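3.2 Collection by hand

All demonstrations in the Hetumine set were recorded without a robot in the room. Operators held a pair of grippers, one in each hand, and did the tasks themselves. The robot arms were used only later, for replay and for testing the trained policies. We chose this over remote control after a short pilot in August, in which the same operators drove the arms through the Votgate console. Under remote control, picking up a light container took several attempts, and operators tended to stop above the object and wait for the arm to settle. These pauses ended up in the data and the policy learned them.

With hand-held grippers the operator feels the contact directly. The cost is that the motion is not limited to what the arm can do. We checked every recorded path against the joint limits of the arm and dropped those that could not be followed. Senad Atanasov wrote the checking tool, which also flags jumps in the tracked pose when the markers on a gripper are hidden from view.

Operators worked on the floor as well as at tables. Floor tasks were harder to track, as the hands often passed close to the knees, but they gave us a wider range of wrist angles. Figure 4 shows a floor session from the point of view of a seated operator, with the two grippers on the knees and a second person reaching for a round container with a lid. The cubes on the grippers carry the black-and-white markers used for pose tracking.
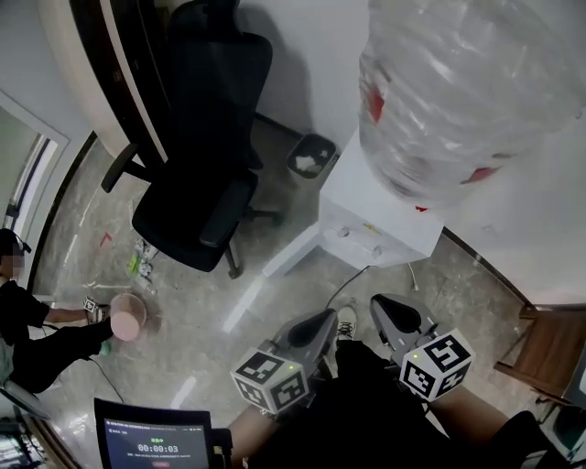 Figure 4. Floor session with hand-held grippers. The screen at lower left shows the recording timer at 00:00:03.

3.3 Session protocol

Each session was run by one operator with 12 tasks on a printed list. The order was shuffled between sessions. An operator started from a rest pose, did the task once at a normal pace, and went back to rest before stopping the recording. Failed attempts were kept if the operator recovered within the same recording, and were labeled as such. Leokadia Wasilewska reviewed the labels.

We recruited 14 operators, most of whom had never used a gripper before. Each completed a practice block before any data was kept. The final set holds 2,000 demonstrations. A further 100 were held back for the replay test in Section 4, where we compare them with the pilot recordings on the same tasks. Left-handed operators were free to swap the leading hand, and the choice is stored with each demonstration.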